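The ferry from Brostberg was late, and by the time it put me off at Urnine the shop had shut. It was January and dark at four. I had my father's keys in one pocket and a letter from the solicitor in the other, and I walked up the hill with my bag knocking against my leg.

He had lived in the house for 33 years, 11 of them alone. The kitchen was tidy. He had washed his cup and left it upside down by the sink, and the calendar from the Hegarty coal yard still showed November. I lit the stove, which took three goes, and sat in my coat until the room warmed up.

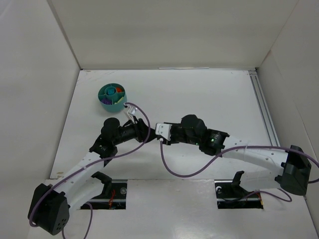
In the morning I started on the drawers. My father kept things by a system he never explained, and as a child I was told off for spoiling it. Fuse wire went with fish hooks. Stamps went with seeds. On the shelf over the bread bin I found a little round teal pot, divided inside into wedges like a cut cake, and I knew it straight away. It used to hold his buttons and the small change for the ferry. Now there were a few small coloured pieces in it, and a key on a bit of string.

The key didn't fit the shed or the back door. I tried it in the desk and the trunk under the stairs. In the end I took it down to the harbour, where his boat, the Hekeo, lay under a green cover — he hadn't been out in her since the summer. The locker under the seat opened at once. Inside were a torch, a tin of biscuits and 15 letters, all mine, in the order I had sent them.

I ate a biscuit. It was soft, but I had another, and then I started on the first letter.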